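Home | Archive | Notes | About | Contact

Humidity in a small apartment, part two

Last updated: 25 February 2023

In the first part I logged the relative humidity of my apartment with a single sensor and got a curve that was hard to interpret. The readings moved by several points whenever I changed rooms or opened a door. For this part I used three sensors and left them in fixed positions.

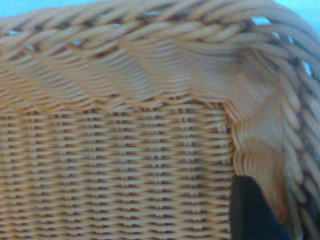
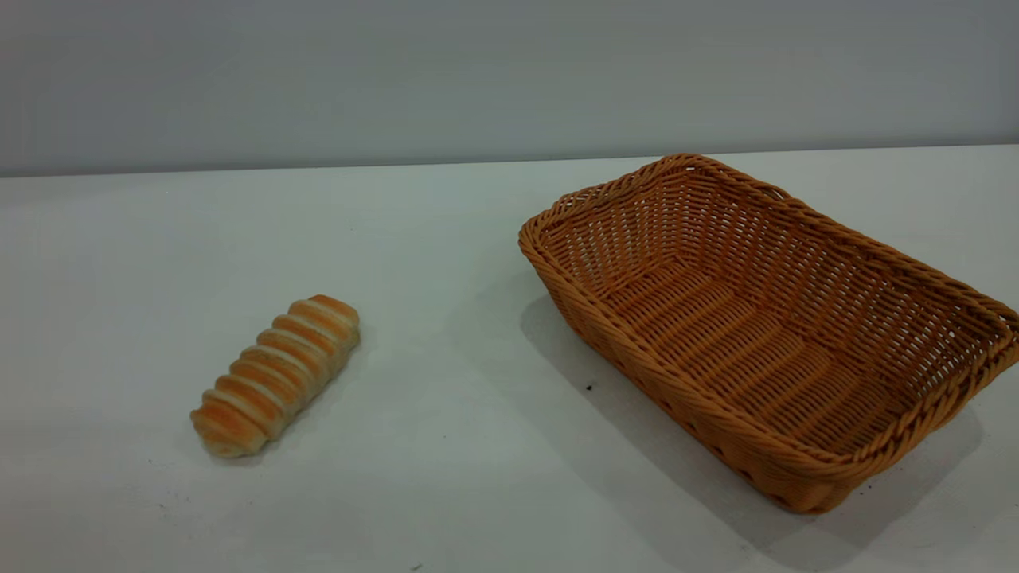
Relative humidity is the amount of water vapor in the air divided by the maximum the air could hold at that temperature. It drops when the air warms up, even if no water has left the room. A heater that raises the temperature therefore looks like a dryer on the graph. To separate the two effects you need the temperature at the same point and the same moment, and you need to convert to absolute humidity or dew point. I use dew point, as it can be compared directly with the temperature of a cold window.

The sensors are two Fevon units and one Witex. The Fevon units store a reading every minute. The Witex only stores one when the value changes, so its file has to be filled in before the three can be lined up. I wrote a short script for this. It carries the last value forward and discards any gap longer than an hour.

Before placing them I checked all three in a sealed box with a paste of table salt and water, which should settle close to 75 percent at room temperature. One Fevon read two points high and the Witex read four points low. I applied a fixed offset to each. A single-point check says nothing about the slope, and I have not done a second salt yet.

The log started in November and ran until I had 1668 hours with all three sensors working. The bedroom averaged 45 percent. The kitchen was lower on average but had short peaks after cooking, most of them gone within the hour when the range hood was on. The hallway followed the bedroom with a delay.

Dew point was more useful. Overnight, with the bedroom door closed, it climbed steadily until morning. With the door open it climbed about half as fast. On the coldest nights it passed the temperature of the lower window frame, and those were the mornings with water on the sill.

I also ran a small Mosquera dehumidifier in the bedroom for two weeks. The label says 230 watts. Nearly all of that ends up in the room as heat, so relative humidity fell faster than dew point did. Going by the first number alone I would have overstated what it removed.

The remaining job is a second salt check with magnesium chloride, which sits near 33 percent. After that I will rerun the offsets and replace the graphs from part one.

Comments

astov_fan: Is the gap limit of an hour safe for the Witex? Mine can sit on one value all afternoon in an empty room.

Author: It does drop some valid data. I may raise the limit to three hours and compare.

dewpt: Leave the salt box alone for a full day. Mine was still drifting after six hours.

rk1000: Does the script handle the clock change in November? My file had a duplicate hour.

Author: Everything is stored in UTC, so no duplicates here.

Older post | Newer post | Back to top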